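Notes for my talk, Hiravstead evening class, 1 Feb 2022
Title: Small papers, small jars. How we sort the kitchen notes at Clotonberg

Before I start: say thank you to Ga-eun Son for the invitation. Say that English is my third language, so please stop me if I speak too fast. Drink water.

Opening (2 minutes, not more)

I work in the shared kitchen of the Clotonberg house. We cook there, we repair small things there, and everybody leaves notes there. A note says "the rice is finished" or "please do not eat my soup." In January I collected all the notes we had kept from the year. There were 776 notes. Show the shoebox now. Wait until people stop laughing, then continue.

My question for the talk is simple. Where should a small piece of paper live in a kitchen, so that a person can find it again?

First part: what we tried before

We had a cork board by the door. It was full after a short time, and the old notes covered the new notes. Ye-ji Geum took down everything and put up only what was still true. From one full board, 90 notes were old and could go to the recycling. I want to stop here and ask the room: who has a board like this at home? Let two or three people answer. Do not let it become a discussion about magnets, as in the rehearsal.

After the board we tried a drawer. The drawer was worse. When a note is in a drawer, you must already know that it exists.

Second part: containers on the table

The idea came from Laimutė Zariņš. She said that people look at the table many times in one day, so the notes should be on the table, but inside something. We did not buy anything. We took what was in the cupboard.

(Change slide. Give people time to look before I talk.)
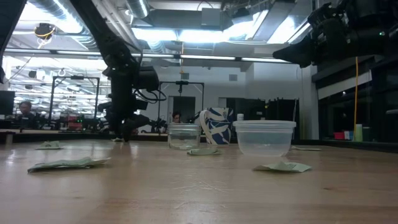
Slide 4. Jar, mug and food container on the table, with the green papers still to be sorted.

Talk slowly on this slide. The green paper is our note paper, and we fold it or we leave it flat, each person has a habit. Point to the paper in front of the jar. It is very near, but it is outside, and for me this is the most common problem with the system. People put the note next to the container and they feel that the job is done.

Then explain the three places:

The glass jar is for today. It is small, and this is good. If the jar is full, we have promised too much for one day.

The mug with the blue pattern is for questions. You cannot see through a mug, so a question can rest there until the house meeting. Kyung-tae Hyun does not agree with me about the mug. He thinks that questions should be in the clear container, where everyone sees them. If he is in the room, invite him to say it himself.

The plastic food container is for things to buy. It is wider than the jar, so a long shopping list can go in without folding. The plastic is a little frosted, so when there is paper inside, you can notice it but you cannot read it. I like this. A person who wants to know must open it.

Third part: what went wrong

Tell the story of the soup. Joon-young Cho wanted to have lunch and used the food container for his leftovers, with the shopping list still at the bottom. We could read only the word "onions." Now we write "paper" on the lid with a marker.

Also mention the mug. Somebody washed it with four questions inside. We asked the questions again at the meeting, and one of them was about who washes the mugs.

Then the number: after we changed to the table system, we kept 115 notes on paper, and the others we threw away on the same day. Do not make a big claim from this. We did not measure it well.

Exercise for the audience

Give each row green paper. Ask them to write one thing for today, one question, and one thing to buy. Pass the three containers from the Abreu box along the rows. Ask them to watch their own hands: do you fold the paper or not? Five minutes. If the time is short, skip the shopping note.

Questions I expect

Why not use the phone? Answer: we have a phone list too, and two people in the house do not use it.

Why green? Answer: the Otard shop had a large pack at a low price.

Last thing: collect the pens, they belong to the library. Leave slide 4 on the screen while people put on their coats.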